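Warent Shared Workshop - Member Forum
Board: Builds in Progress
Topic: Hand-held gripper, revised finger pad

Posted by rtoth_warent

Members are advised that the second revision of the hand-held gripper is now assembled and available for review on the forum before the October build evening. The principal change is to the finger pad. The earlier pad was flat and allowed slender objects to roll. The revised pad is dark rubber with a rounded recess and a beveled rim.

Comments are requested on the pad geometry and on the trigger spring. Please keep remarks on the two subjects in separate replies.

Radoslava Tóth

Posted by elletti_bench2

Thank you for the notice. Two questions for the record. What is the depth of the recess, and was the pad cast in the workshop or ordered?

Posted by rtoth_warent

The recess is 11 mm deep. The pad was cast in the workshop from the Lustuvton two-part compound and left in the mold overnight. The slim white piece standing in the middle of the pad gives an idea of the scale of object we have in mind.

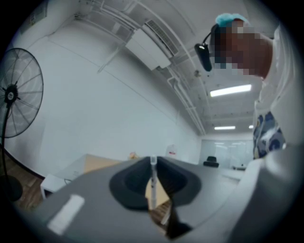 Re: Pad geometry

Posted by hy_noh

I wish to register a reservation. A funnel-shaped recess is well suited to an upright stick. It is less well suited to anything flat, and the original proposal named cards and small boxes as the main objects. I would ask that the flat pad be retained as an alternative part and that both be kept with the tool.

Hwa-young Noh

Posted by michalik_fan

I do not agree. Two sets of pads means two sets of settings, and the members who borrow the tool will not change them over. The previous gripper came back to the shelf with mismatched fingers more than once. One pad, properly chosen, is the better policy.

Posted by hy_noh

The changeover on the Michalík mount is a single screw. I timed it at 60 seconds with the tool on the bench. I do not consider this an unreasonable requirement for borrowers.

Posted by elletti_bench2

I support the single pad, with one condition - the rim should be lower on one side so that a flat object has an edge to rest against. This could be cut by hand on the existing casting before anyone makes a new mold.

Re: Trigger spring

Posted by michalik_fan

The spring remains too stiff for long sessions. My hand was tired well before the end of the list. Could the lighter one from the Elletti kit be fitted?

Posted by rtoth_warent

The lighter spring was fitted to the first revision and did not return the fingers fully. I am willing to try it again with the new linkage. The total weight must also be considered, as the grip side is now 105 grams heavier than before.

On the pads, I will trim one casting as suggested and leave the other as it is. Dr. Noh's flat pad will stay in the drawer with its screw until both have been tried. Please do not remove it.

Posted by hy_noh

Accepted, although my objection stands. Kindly label the drawer.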